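Elora Home Forum > Heating and Air > Winter humidity, one room, wood floor

dryjoint
Looking for input on a humidity target for a single large room. Volume is 3,329 cubic feet, light wood floor, forced air heat, exterior wall on the north side. Every November the relative humidity drops once the furnace starts running regularly, and the floor opens up along the board edges by the middle of winter.

Current equipment is a Skurketti evaporative unit with a wick filter and a Jikberg digital hygrometer on an interior wall at chest height. With the unit on low the reading settles in the low thirties overnight. On high it gains 5 points but the tank is empty by morning.

Two questions. Is it worth holding a higher number for the floor, and is one hygrometer enough?
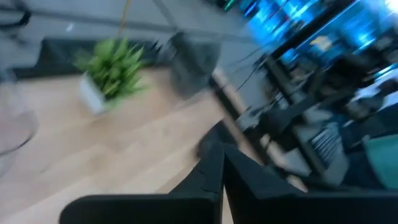
Pale floor planks and the plant with the spiky leaves.

m_tallis
One is not enough. Cheap capacitive sensors drift, and two of the same model can disagree by several points out of the box. Do a salt test first: a bottle cap of table salt, damp but with no standing water, in a sealed bag with the sensor overnight. It should read 75 percent. Write the offset on tape and stick it to the back.

gapfiller
The target depends on the windows more than the floor. If you hold 40 percent with double glazing and the outside temperature falls hard, you will get condensation on the lower edge of the glass and eventually in the sill. I would take a seasonal gap in the floor over a wet sill every time.

Oluwaseun Odukoya
I disagree with treating it as a choice between the two. What damages flooring is the size of the annual swing. If the summer side is allowed to run at 60 and the winter side is held at 35, the boards move a lot. Run a dehumidifier in summer and bring the top down. Then 35 in winter is acceptable and the windows stay clear in most weather.

Also check the unit's location. An evaporative humidifier next to a return grille mostly humidifies the duct.

dryjoint
It is on the opposite wall from the return. Salt test done: the Jikberg reads 3 points high, so my low thirties were high twenties.

That would explain the static. Anything soft and fuzzy crackles when it is picked up, and it gets worse as the afternoon goes on. 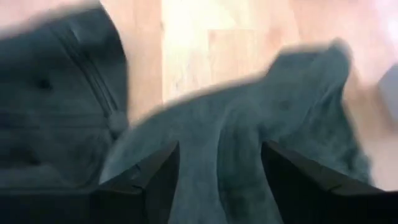

Dark gray fabric, slightly fuzzy texture.

m_tallis
Consistent with high twenties. Fiber content matters. Cotton holds more moisture than polyester at the same RH and sheds charge faster, so check the label before using cloth as a hygrometer. Footwear and floor finish matter as well.

gapfiller
What finish is on the floor? A film finish slows moisture exchange but does not stop it. Short swings get smoothed out and the seasonal one does not.

dryjoint
Waterborne polyurethane on the floor. The work table in the room has a butcher-block top with Etim oil on it. Glued-up boards, light color, and I have been watching the glue lines for the same reason. None have opened.

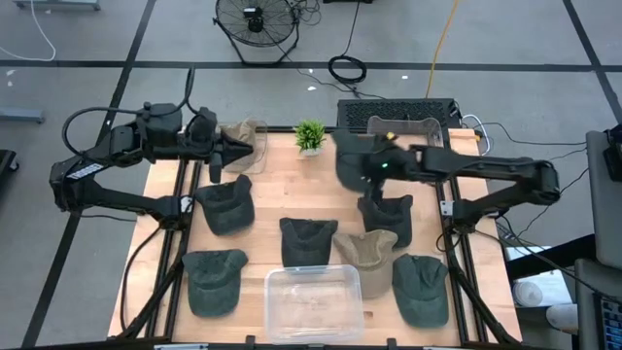

Table with the butcher-block top. Tan cap and dark green cap.

Oluwaseun Odukoya
A top like that needs room to move across its width. If it is fastened down, the screws should be in slotted holes. Fixed hard on both sides, it can split in a dry winter. Oil is a weaker moisture barrier than the polyurethane, so I would expect the top to respond before the floor does.

gapfiller
Agree on the slots. Still do not agree on 35 as a fixed number. In a cold snap it has to come down, whatever the floor is doing.

dryjoint
Ran it for 9 days at a corrected 35. Static is mostly gone. Floor gaps unchanged, which I take as too early to judge. There was a thin line of condensation on the north window on the coldest morning, dry again by 10 a.m.

m_tallis
Drop the setpoint a few points the night before a cold front and leave it there until it passes. Change the wick too. If it has mineral crust on the upper edge, output falls well before it looks worn.

dryjoint
Wick is crusted. New one ordered. Second hygrometer is going on the north wall near the sill, and I will post both readings once they have been through the salt bag.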